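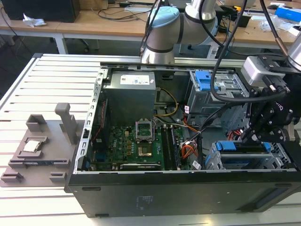

März, 23:40 Uhr
von Grethe Lykkegaard

Müde. Rücken hin. Heute der Keller bei Mutter, endlich, zumindest die linke Hälfte. Kartons ohne Ende, Steuerkram bis 2000 zurück, alles feucht. Zwei Fuhren zum Wertstoffhof, dann zu. Morgen den Rest, auch das alte Computerzeug.

Brief von Papa gefunden, nicht gelsen. Noch nicht. Mutter wollte Suppe, ich wollte nur sitzen. Haben dann dcoch Suppe gegessen.

Josée anrufen wegen Anhänger!!

Kommentare (2)

Josée Ross: Anhänger steht bereit, komm ab acht.

kurkeo: Lies den Brief. Irgendwann.

Zuletzt aktualisiert: März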